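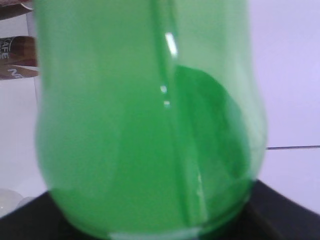 I keep the stock sheet for the drinks table at a small shared office, and every Friday I record how much is left in each opened bottle. The sheet wants milliliters. At the moment I hold a ruler against the bottle, read the height of the liquid, divide by the full height and multiply by the volume on the label. For straight-sided bottles this is close enough. For anything shaped like the green one, which is narrower toward the top and swells into a wide belly in the lower half, the result is consistently low. Last month I recorded a bottle at 333 ml, then poured it into a measuring jug and got clearly more than that.

I would like a method with these limits:

- error no greater than 100 ml per bottle
- no pouring out, as people will drink from these afterward
- works for several different shapes without a separate formula for each 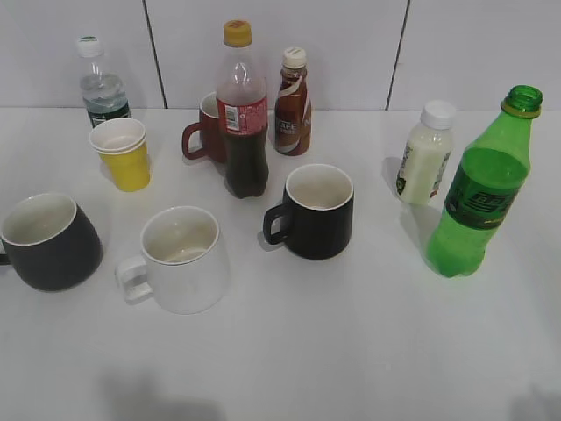

I have a kitchen scale that reads in 1 g steps and a flexible tape measure. The sheet is an ordinary spreadsheet, so a lookup table is fine if somebody can tell me how to build one. I tried measuring the outside circumference at several heights and adding up the slices, and the total came out larger than the label volume. I assume wall thickness and the headspace are part of that, but I don't know how to separate them.

Asked by **cendidcombe_stock**

---

**indcombe9**

Weigh them. The shape stops mattering.

1. Weigh one empty bottle of each type, with its cap and label on. Record this as the tare.
2. Weigh the opened bottle, also with its cap on.
3. Subtract the tare. The result is grams of liquid.
4. Divide by the density in g/ml.

For water, use 1.00. Sugared soft drinks are a few percent denser than water, and so is milk. Diet drinks are so close to water that you can use 1.00 for them too. If you ignore density altogether, a full one-liter bottle of cola will read about 40 ml high, so you are still inside your limit, but the correction is one extra column and you may as well have it.

To find the density of a particular drink, take the first unopened bottle of it and weigh that. When it is empty, weigh it again. The difference divided by the label volume is your density. It carries whatever filling tolerance the bottler works to, so do it on two or three bottles and average them.

Things that will throw the reading off:

- Condensation on a cold bottle. Wipe it down first, underneath as well.
- A missing cap. A typical plastic cap is only a few grams, so for your purpose you can ignore it.
- A scale that switches itself off and takes a new zero with the bottle still on it. Lift the bottle off, let the display settle at zero, put it back.
- Exceeding the scale's capacity. Check the plate on the underside before you put a large full bottle on it.
- A change of packaging. Bottlers alter bottle weights without changing the label. Re-weigh an empty when a new delivery looks different.

In the spreadsheet, make one sheet called Types with columns for name, tare and density. On the weekly sheet, enter the type and the gross weight, look up the other two values, and compute (gross − tare) / density. Round to the nearest 10 ml. Anything finer is noise.
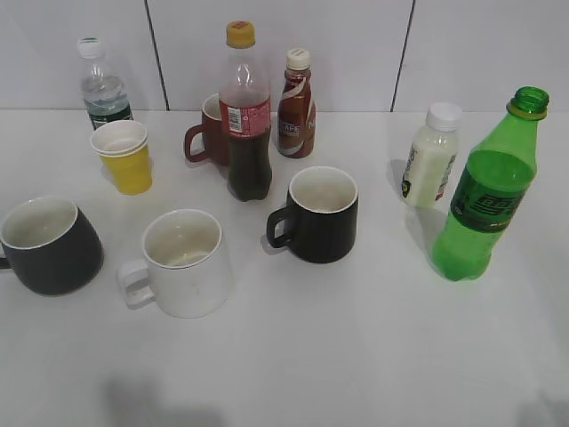
On your circumference question: the slices give you the outer volume to the very top, and the label volume is the inner volume to the fill line. You would have to subtract the wall, the headspace, and the hollow under the base if there is one. The hollow is usually the largest error in a blown plastic bottle. It isn't worth pursuing when you own a scale.

> **cendidcombe_stock:** I don't have an empty for every type. Can I start without?
>
> **indcombe9:** Yes. Weigh a sealed full one and subtract label volume × density. That gives you a provisional tare. Replace it when the first empty comes back.

---

**kamomton_b**

just mark the half way point with a marker pen. top half of the height is half the drink, bottom half is the other half. been doing it like this for years

> **indcombe9:** Only true if the bottle is symmetrical top to bottom. The one in the post is wider low down, so more than half the volume sits below half height. That is the error being asked about.
>
> **kamomton_b:** fair enough, mine are all straight ones

---

**nasution_tables**

The weighing answer is the right one for your case. If the scale is ever unavailable, a calibrated strip will do the same job by eye.

Take an empty bottle of the type you want. Stand it on a level surface and run a strip of masking tape up the side from base to neck. Put the bottle on the scale, zero it, and add water until the display reads 100 g. Draw a line at the water level and write 100 beside it. Carry on in the same steps until you reach the neck. Peel the tape off, stick it to a strip of stiff card, and trim the lower end so that it lines up with the base of the bottle.

To use it, stand the card beside an opened bottle of the same type and read across at eye level. The lines will be close together at the belly and further apart toward the neck. With a line every 100 ml you should be able to judge to half a division, which meets your limit.

Two cautions. Squeezable bottles change shape once opened, and a carbonated bottle under pressure holds slightly more than the same bottle empty. Both effects are small against 100 ml. Also, dark liquids are easy to read and water in a clear bottle is not, so put a sheet of printed paper behind it and look for where the print is distorted.

If you want the numbers in the spreadsheet, measure the height of each line with a ruler and enter height and volume as pairs. Interpolate linearly between neighboring rows. Do not fit a single curve through all of them, as it will behave badly at the shoulder.

> **cendidcombe_stock:** Went with the scale. First pass done, all but 2 types have a tare now. I will make a card for the green one as well, since the scale lives in the other kitchen.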